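Inside the old Dell: a little gallery

Print this page | E-mail this page

21 Sep 2024

I've been meaning to put these up for ages! Anyone who has followed my tinkering pages will know I have a soft spot for old desktop computers, and this one has kept me happy for several evenings. I paid 40 pounds for it, which Marcelino Prado tells me was far too much (he may be right, but he wasn't at the sale, was he?).

The first job with any old desktop is to get the side off and have a good look round before you touch anything. Power supply, drive bay, and wires going off in every direction.

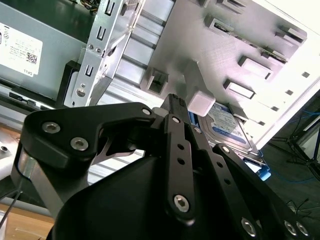

I do like a Dell for this sort of thing. You can usually find your way about without a manual, and I've learned to take a note of which lead goes where before I pull a single one. The year I didn't bother, I spent most of November putting it right!

Next come the drives, and the plastic carriers they sit in. I'm very fond of a blue carrier, it makes the part so easy to spot when the bench is in its usual state. 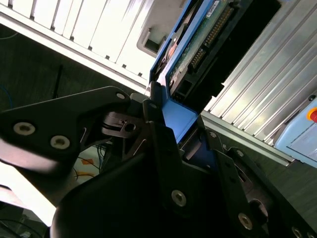 Skarphéðinn Oddsson wrote to ask whether I keep the carriers when I throw out a dead drive. Always! They weigh nothing, they stack nicely in a shoebox, and sooner or later somebody wants one. If you're after a spare, drop me a line and I'll have a rummage. Memory and fans will go up next, once I've found my small screwdriver.

Print this page | E-mail this page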